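Wallpaper, finally

10/23/20

Quick one, I have to be out the door in a bit. So the wallpaper question is settled. Red flowers, dark leaves, pale lavender behind. I went back and forth on it since September and Erdal was sick of hearing about it. He wanted plain white. He always wants plain white.

Still love it. More than the plain stuff, more than the stripes.
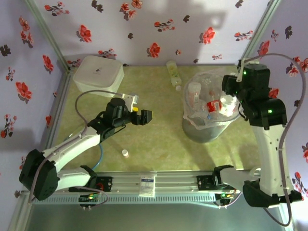

Three walls of pattern is a lot, I know. My sister said one wall, max. But with one you just get a poster, and I wanted to be inside the thing. Floor stays greenish yellow, kind of blotchy, and I think it calms the flowers down. Erdal says it looks like pea soup. Fine. I like pea soup.

Matching the flowers at the corners took me 4 tries and teh bad words were many. Paste in my hair. More later, gotta run.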